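Re-cutting an old mainsail, or is it dead?
Posted in Sails & Rigging, August 13, 2018

kimitz_kate
Hi all, I've got a little 18 foot dayboat I keep at Jelovby and the mainsail has gone really baggy. It's a cross-cut Dacron one, 15 years old, and once there's any breeze the fullness all slides to the back and she just heels over and sulks. I've tried more downhaul and more outhaul and it helps for a bit. A chap at the club reckons a loft could re-cut it and save me buying new. Is that worth doing on a sail this age, or am I throwing money at a bedsheet? I only potter, no racing. Stitching looks fine to me apart from one batten pocket.

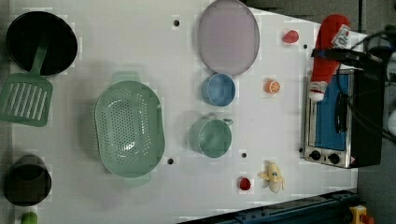 Orvokki Mustonen
Baggy mains are nearly always tired cloth, so test that before you pay anyone. Fold a bit of the leech between your fingers and crease it hard. If it stays limp like a tea towel, the filler has gone and a re-cut will only last you a season or so. If it still crackles, go for it! Have a look along the seams too, with the sail held up to the sun. Mine had so many pinpricks of daylight showing it could have passed for that green colander, all little holes from one end to the other, and I'd been sailing it like that for 2 summers without a clue. That one went to make bags. The one after it was much firmer and I had it re-cut at Becerra's loft in March, where they took some shape out of the luff and along the seams, and I was really pleased with it (she points properly again, and I'm not hanging off the side the whole time).

Ask them to look at the bolt rope as well. An old one can shrink and pull the luff up in wrinkles, and then you think the whole sail is shot when it only wants the rope easing. 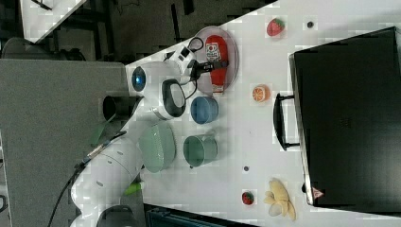 And do get that batten pocket done at the same time, it's a small job if the sail is already on their floor. Take the battens out before you drop it off, and write your name on the bag, they get piles of white sails in over winter and they all look the same.

pundemgate_pete
just buy new. had mine 4 years, best thing i ever did

tiller_tom
Bit harsh Pete, new mains aren't cheap! I'd say ask for both prices, one for the re-cut and one for a plain new cross-cut, and see how far apart they are. If they're close I'd go new too. Also check your mast before you blame the sail, mine was far too straight because I'd let the rig go slack, and a couple of turns on the shrouds flattened the main no end. Costs nothing to try.

kimitz_kate
Thanks both (and Pete). Did the crease test, bit of crackle left near the foot but the leech is pure tea towel. Will ring round for prices and have a go at the rig in the meantime.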